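Stitley Fan Gallery, Admin Set-Up Guide
Section 4: Posting red carpet and event photos
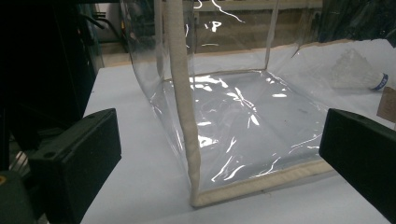 Read this section before you post anything from a premiere, an awards night or a store opening. Most of the complaints we got last season were about photos that went up with the wrong name, the wrong outfit credit or no source. Set the gallery up right the first time and you skip most of that. Same goes for accessories, people ask about those more than the dress. Clear bags are the worst for it, the see-through box kind with beige binding down the corner and along the bottom edge, because readers want to know maker and price within minutes and somebody always guesses. Don't guess. Leave the Item field blank until step 7.

Before you start

You need an editor login for Stitley. If yours says Contributor, ask Madhu Chaudhary to bump it up. You also need the event name spelled the way the organizers spell it, and the photo folder already uploaded (Section 3). Not uploaded yet? Go back. The gallery tool won't find files on your desktop.

4.1 Create the gallery

1. Log in. Click Galleries, then New.

2. Pick Event as the type. Not Candid. Candid turns off the arrivals order and you can't switch it afterward without starting over.

3. Type the title. Event first, then city, then month. Example: Kaltari Film Night, Lucknow, October. No exclamation points, no "stuns", no "breaks the internet".

4. Pick the folder. Thumbnails load slow. Wait for all of them.

5. Choose the cover. Full length, one person, face to camera. Group covers get chopped on phones.

6. Save as Draft. NOT Publish. The two buttons sit right next to each other, we've asked for that to be fixed.

Note: a gallery holds 19 photos at most. Number 20 and up just vanish with no warning. Split a big event into Part 1 and Part 2 and link them in the footer box.

4.2 Names and credits

7. Open each photo and fill in Name, Outfit, Item, Source. Name and Source are required. Outfit and Item only when you have it in writing, meaning the stylist's post, the label's post or an email. A fan account is not in writing.

8. Actor with a new married name, or a stage name: use what's on the poster. Check the Names sheet if unsure. Sunita Awasthi keeps the sheet and she's strict about it.

9. Plus-ones who aren't public people get "guest". No digging around for who they are.

10. Kids: blur or leave out. No exceptions, even if the parent posted it.

Caution: never copy a caption from another gossip site. In the Bidutia premiere gallery we ran a copied caption that had two sisters mixed up, and the correction got more clicks than the photos did.

4.3 Writing the captions

Captions are short. Limit is 12 words, the box goes red after that but will still let you save, so watch it.

Say who, where, wearing what. Stop there. Nothing about weight, skin, scars, "what happened to her face", whether there's a bump. If a caption makes you wonder if it's mean, it's mean. Rajkumari Mishra reads every one before it goes live and she will send it back.

OK: Manju Srivastava arrives at Kaltari Film Night in green Bhatt sari.
Not OK: Manju looks TIRED, is everything alright at home??

Couples. Only call two people a couple if one of them has said so publicly. Standing together is standing together. Use "with".

4.4 Arrivals order

11. Click Sort, then Arrivals. The tool goes by the time stamp on the file.

12. Check the first 8 by hand against the livestream. Photographers' clocks are off a lot and one bad clock scrambles the lot.

13. Drag to fix. It saves by itself after each drag, give it a second. If a photo jumps back to where it was, refresh and try again.

Note: if two photographers shot the same event, sort each one's photos seperately before you merge. Otherwise you'll be dragging all night.

4.5 Comments

Set to Hold for Review on every event gallery. The default is Open, so you do need to change it, under Settings, bottom of the page, small gray link.

Delete: phone numbers, home addresses, anything about where somebody is staying. Delete medical guesses. Leave plain dislike alone, people are allowed to hate a dress.

If a comment claims to be from the person in the photo or their team, don't reply. Foward it to Shivam Tomar with the link. He'll check if it's real. Usually it isn't, but when it is they want an answer fast.

4.6 Publish

14. Preview on a phone. Then on a computer. Phone first, that's where the readers are.

15. Send the draft link to Rajkumari. Wait for the OK. Yes even at midnight.

16. Publish. Open the live page in a private window and click through every photo once.

17. Post the link in the desk chat with the gallery title and nothing else.

If something goes wrong

Gallery published by accident: click Unpublish, then clear the cache from the Tools menu. Unpublish alone leaves the cover showing on the home page.

Wrong name went live: fix it, then add a correction line at the foot of the gallery. Don't fix it quietly. Readers take screenshots.

Photo agency asks for a takedown: take it down right then, ask questions later. Write the photo number in the Takedowns sheet before you delete it or there's no record.

Person in the photo asks for a takedown: same thing, and tell Shivam.

Item field keeps erasing itself: known bug. Happens when the name has an apostrophe in it. Type it without, save, go back and put the apostrophe in, save again.

Thumbnails all gray: the folder's still processing. Leave the page, come back. If it's still gray after 12 minutes, re-upload.

Locked out after too many tries: Madhu again. Text, don't email, she doesn't look at email on event nights.

Next: Section 5, Polls and best-dressed votes.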